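Equipment Support Desk
Ticket: Request for additional gripper fingers and wrist cable sets, two-arm station
Status: Open, pending budget approval
Requested by: Waqas Dogar
Assigned to: Shahzad Minhas, Purchasing
Opened: February 11, 2025

Summary
The Kernonon laboratory requests approval to purchase spare parts for the two-arm station used in the soft-object handling work. The current service agreement with Wovari covers labor only. Parts are billed separately and are not included in this year's allocation.

Issue as reported
The station was out of service for 9 working days while a replacement wrist cable was on order. No spare was held on site. The same cable type is fitted on both arms.

Response from Purchasing
The request has been reviewed against the equipment plan. Please confirm the following before a quotation is accepted:
Whether the finger plates for the left and right grippers are ordered under one part number or two.
Whether the Skollow cable set includes the camera lead.
Whether the parts may be charged to the April maintenance line.

Reply from requester
The left and right grippers take different fingers and must be ordered separately. The Skollow set does not include the camera lead, and a separate line has been added to the quotation. The laboratory has no objection to the April maintenance line.

Cost
Finger sets, both types: $300
Cable sets with camera leads: to be quoted
Delivery: $40
Lead time stated by supplier: around 15 working days

Action
Purchasing will obtain a second quotation for the cable sets. The finger sets may proceed once the department head has signed the request form. The requester is asked to keep the existing parts in use until delivery and to report any further loss of service under this ticket. A record of the station in its present configuration is attached.

Attachment 1

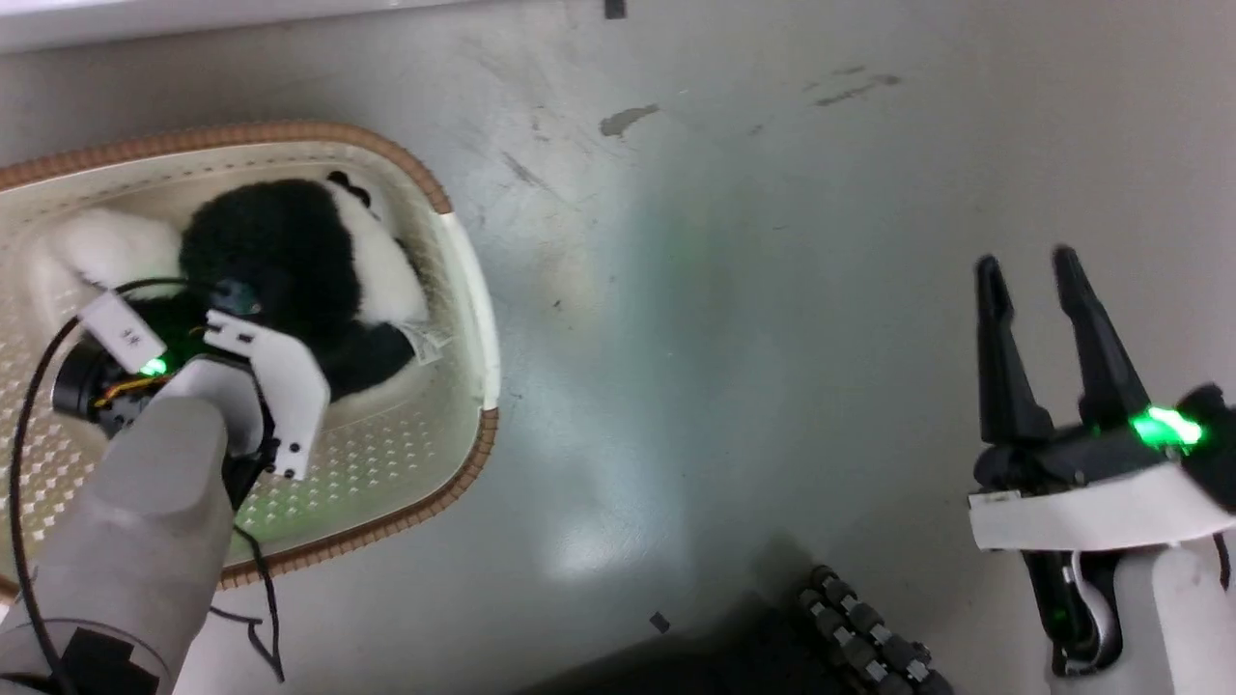
Two-arm station, left gripper on the plush panda in the basket, right gripper open.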